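Toy Sorting Grippers, Ledwood Shared Workshop
Progress report to the Saden small grants desk, period ending June

Where things stand

The grant pays for a pair of hand-held grippers set up for use in a home, plus the time to find out if they can do a dull household job: clearing a table of toys into a storage bin. The proposal promised a working sorting routine by the end of this period. We don't have one. We have grippers that people can use, a pile of recorded handling sessions, and a clearer idea of which parts of the proposal were too hopeful.

I wrote in the last report that I didn't expect rigid yellow plastic to be the hard part, and I'd like to take that back. Plush toys squash, and the ribbed pads forgive a lot of bad aim. Hard, shiny shapes with a hinge in the middle forgive very little. The fingers have to meet the piece at the right height, and someone has to decide where that is before closing them. When two people work over the same bin, each also has to keep clear of the other's linkages.

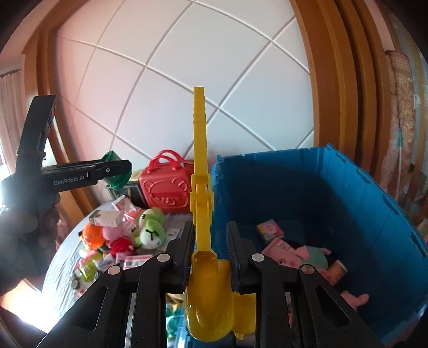

Pirihi wrote back on the draft of this section that a hinge should make a piece easier to hold, as it gives the pads an edge to catch on, and that I was blaming the toy for a grip that was set too wide. That may be right. I narrowed the starting opening afterward and the complaints from the people doing the handling dropped off, but complaints are a poor measure and I wouldn't build a claim on them.

What was done

We logged 383 pick-and-place attempts over 12 sessions, most of them on Wednesday evenings when the long table is free. I want to be careful with the first number. It counts attempts, and an attempt goes into the log when the fingers start to close. A toy that slips and gets picked up again is in there twice. The proposal talked about "successful transfers," and I can't give you that figure yet, as we never agreed on what success means when a box lands in the bin upside down.

The pads were changed two times. The first set was smooth and went back in the drawer. The ribbed ones are better on soft things and no worse on cardboard. On clear wrapping I can't tell the difference, whatever the supplier's sheet says.

The Zotton script, which is meant to label each session by itself, still needs a person beside it. It does well with large pieces on a plain surface. Give it a heap of plush and packaging in similar pinks and it starts merging two toys into one. I've stopped describing it as automatic in anything I send out, and I'd ask that the project page be changed to match.

Thin and round pieces

Discs were added to the list late. They look like the easiest thing in the world, and squeezed from both sides at the rim they do sit between the pads well enough. The trouble is getting to that point. A flat disc on a tabletop gives the fingers almost nothing to get under, so it has to be tipped up first — by hand, for now. I don't count that as solved, and it shouldn't be reported as solved.
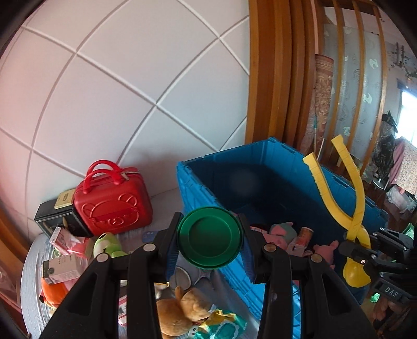
Money and time

Spending is close to plan. Pads and screws cost more than budgeted and bench fees cost less, so the two nearly cancel out. I haven't touched the amount set aside for a mounted arm. I'd like to hold it back until the handling data tells us whether an arm would do anything a person with a gripper doesn't already do faster.

Next period

Two things, and I'd sooner promise only those. First, a written rule for what counts as a transfer, applied backward to the whole log, even if the result is ugly. Second, a fixed set of toys used in every session, so that one evening can be compared with another. If the numbers are still mush after that, I'll recommend that the arm not be bought and the remainder be returned.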